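Jurklow practice

The Jurklow practice is a set of written house rules for humanoid robots and single arms that work in ordinary offices, opening cupboards, fetching supplies and putting things back where people expect to find them. It was drawn up at Berosix by Veerle Dierckx and Rosimeire Leite, and it takes its name from the building where the two of them first tried it out, one long and rather warm July. The text has been revised 2 times and is now kept in 6 short chapters, which newcomers are kindly asked to read from start to finish before they touch a controller.

Much of the practice deals with furniture. Doors, drawers and lids are treated as shared property, so an operator asks the people who use them before a session begins, and a door is never pulled against a lock. The hand approaches slowly with its fingers open, and a person with a stop button stays within easy reach of it the whole time. Cables on the arm are to be looked over at every change of shift — a loop that is fine with the elbow bent may pull tight when the arm reaches out — and anything doubtful goes in the log. 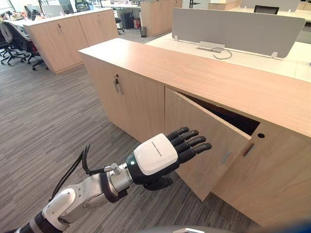
Who decides that a session has to stop?
Anyone in the room may call a stop, including people who only came in to fetch their coat, and the operator has to obey first and ask questions later.

The log itself was the idea of Arlindo Arruda, who had kept something like it at Trindade and was very fond of it. Each entry gives the task, the operator and any contact that was harder than planned. The collected log at Berosix had reached 637 entries when the third edition was prepared, and a good many small changes in the wording came out of it, among them the rule that doors are closed again before a lunch break.

A shorter version, known as the Zekel sheet, is meant for visitors and fits on one side of paper.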